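The night we gave the Plutero its last chance, Nga Hà brought soup and I brought the wrong cable.

I should say I was never supposed to be the gripper person. I write controller code, I like my chair, and I like it when hardware is somebody else's bad mood. But Diễm La had gone home with a fever, the people from Suvis were coming at 8 in the morning to pick one tool for their sorting line, and that left the two of us, a wall of spare parts and an arm we called Triệu.

"Which one do you want to win?" Nga asked me, blowing on her spoon.

"Whichever one lets me sleep."

That was a lie! I wanted the Plutero. The Flurkine was the sensible choice, two fat fingers and a manual you could read on the bus, and it had done fine all week. The Plutero was moody. It had one blunt round tip and it would take a cube like a dream and then sulk over a star for no reason I could find. I'd spent most of October inside its settings and I suppose I'd gotten attached, the way you do to a car that only starts for you. 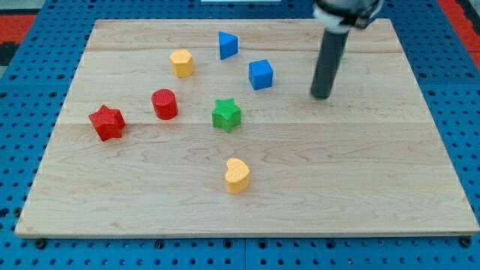 "Run 733," Nga said, and wrote it in the notebook in her tiny square letters. "Do the heart first."

"It hates the heart."

"So do the heart first."

I slowed the approach down and sent the arm off, and then I did what I always do, which is look at the screen and not at the arm. The force line wandered along the bottom, bumped up, wobbled. I held my breath. Nga had stopped eating, and I could hear the fan in the control box and somebody's truck backing up out in the lot.

"Well?" I said.

"Look at it, you coward."

So I looked. The heart was up, hanging there a hand's width over the wood, perfectly steady - and I yelled so loud that Nga spilled soup on the notebook. We did it again. We did it with the stars, the hexagon, all of it, and then we swapped in the Flurkine to be fair and it did everything too, two seconds faster every time.

Nga looked at the numbers and then at me. She's known me since school and she can be very kind when she wants to.

"You could tell them both work," she said.

"I could," I said, and went to find a paper towel for the notebook.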